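Ticket 59 – Shared calendar shows meetings one hour late
Product: Bemivent desktop client
Opened by: Els Postma, Hermans office
Status: waiting for customer
Opened: 2019-06-14

Problem as reported
All meetings that I make in the shared calendar are one hour later for my colleagues. If I write 10:00, they see 11:00. In my own window the hour is correct. It started in April, but at first we thought that people were simply making typing mistakes.

What I tried already
I closed the program and opened it again. No change.
I removed the shared calendar and added it again. The old meetings came back with the same wrong hour.
I checked the clock of my computer. It is correct to the minute.
I asked Javiera Pereyra to make a meeting from her computer. I saw it one hour early – so the difference goes in both directions.

Reply from Gijs Van den Broek, support
Thank you for the clear report. Please open Settings, then Region, and tell me what is written at "Time zone" and if the box "Adjust for summer time" is marked. Please do the same on one computer of a colleague. These settings are separate from the ones in Windows.

Reply from Els Postma
On my computer the time zone is Brussels and the box is not marked. On Javiera's computer it is also Brussels, but the box is marked. I marked mine and restarted. New meetings are now correct for everybody. The old ones, 9 in total, are still wrong, and two of them repeat every week.

Reply from Gijs Van den Broek, support
Good, then we have the cause. Old meetings keep the offset with which they were saved. You can open each one, change the hour and save it. For the repeating ones, choose "Whole series" when the program asks, otherwise only one date is changed. Please wait with closing the ticket until a colleague has confirmed the hours.

Reply from Els Postma
I corrected all of them now, the series also. I will wait for confirmation from the others. My attachment is below.

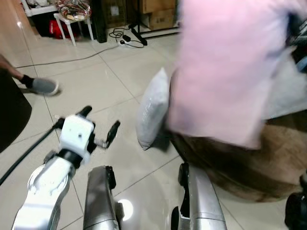 Javiera Pereyra
For me the hours are right now, also in the two weekly series. Only on my phone one meeting still shows 11:00 – must I remove the calendar there and add it again, or will it update by itself?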